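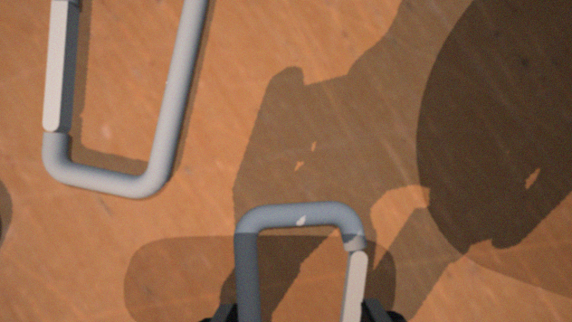
I've been putting together next year's equipment request for the cell, and the money question keeps coming back to the fingers on the gripper. The arm itself is paid for. What we don't have is a settled answer on whether the stock fingertips are good enough for hardware like carabiners, or whether we need to budget for a second set. In the sim render at the top of this message the black fingertips are on either side of the lower carabiner, near the gate end, and the other carabiner is off by itself at the upper left. Round bar on one side and a flat-faced gate on the other is the pairing I want to plan for, and it is the one our current quote says nothing about.

I'm answering Gholamreza's message from the list below, in pieces.

On December 15, 2022, Gholamreza Yazdani wrote:

> Before I sign off on the gripper line I would like three things
> cleared up. First, why are we asking for the Makwood fingers when
> the arm came with a set? Second, the quote from Stirnness is 3,860
> and the one from Zeng is 2,287. Are these for the same thing? Third,
> can any of this wait until the new budget opens in March? I am not
> against the purchase. I just do not want to pay for parts that end
> up in a drawer, which is where the last suction kit went.

First question. The stock fingers are flat pads made for boxes and blocks. They will close on a carabiner, but a flat pad against a round bar gives you a thin line of contact, and the part can roll. The Makwood fingers have a shallow groove down the middle and a softer facing. I would like to try them before we say we need them, and they do lend a pair out for two weeks if you pay the shipping. I have the form filled in and can send it once someone gives me a cost code.

Second question. They are not for the same thing. The Stirnness quote is 3,860 dollars and covers the fingers, an adapter plate, a spare set of facings and one day of their technician's time. The Zeng quote is 2,287 dollars and covers fingers and plate only. No spares, no visit. If we do the install ourselves, and I think we can, then the technician day is money we don't need to spend. The spares are another matter. Facings wear, and I'd want 2 sets on the shelf before we start any long runs. Zeng sells them separately at 226 dollars a set. Two sets on top of the Zeng quote brings us to 2,739 dollars, before shipping and tax. That is the number I would put on the request form today.

Third question. Part of it can wait and part of it can't. The fingers can wait until March if the loan pair arrives in the meantime. The simulation license should not. It runs out before then, and the sim is where we're doing the planning work now. We can set the carabiners down any way we like, change the lighting and the shadows, and look at whether a given grip is even worth trying. None of that puts wear on a part. I'd rather find a bad finger shape there than after the purchase order goes out.

I should say what the sim won't tell us. It won't tell us how long a facing lasts, and I don't trust it much on friction. So I would not use it to choose between two brands of fingers. I would use it to rule out shapes and approach angles, and then use the loan pair for the rest.

About the suction kit: fair point. It was bought for flat sheet and the sheet job went away. It is still in its box and I asked Udetti whether they would take it as a trade-in. They said possibly, if the seals are unopened. I'll check on that and report back — please don't count on it in the totals yet.

So the request as I have it now:

Sim license renewal, this budget.
Loan of one pair of Makwood fingers, shipping only, this budget.
Zeng fingers and adapter plate, 2,287, held for March.
Facings, 2 sets at 226 each, held for March.

If the loan pair does no better than the stock fingers, the last two lines come off and we look at having something cut to our own drawing. I have no price for that and would not want to guess at one.

Gholamreza, if this works for you, please reply with the cost code for the shipping and I'll send the form in. If anyone else on the list has run grooved fingers on round stock, I'd like to hear how the facings held up and how often you changed them.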